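From: Ivone Furtado
To: Drudcombe supporters list
Subject: Re: Season tickets for August

Gervasio Benítez wrote:
> Has anyone heard if the away end is really down to 200 seats?
> My brother swears the club sold the rest to Dunedo. Also, is
> Cisternas staying or not?

Hi Gervasio,

I asked at the ticket window and yes, 200 it is, which is nuts for a ground that holds 4,000! They want the noisy corner for home fans (fine by me, I sit there).

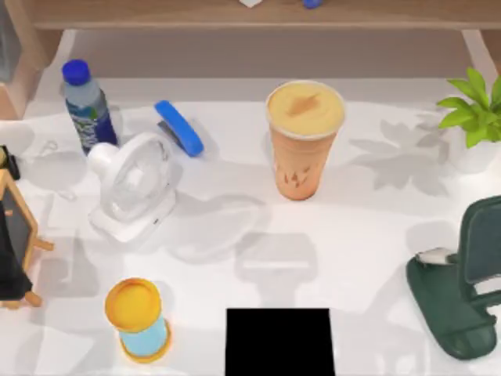

As for Baltasar, he's signed for one more year. Graciela Montecinos heard it from the physio, so take that however you like. I'd keep him. He's played 141 games for us and he still tracks back, even when we're 3 down at Pandinach in the rain.

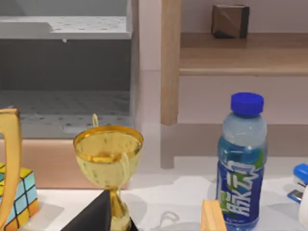
Rivadeneira I'm less sure of. Great left foot, but he sulks when he's subbed!

Are you driving to the Lagos game? I could use a ride and I'll pay for gas.

Ivone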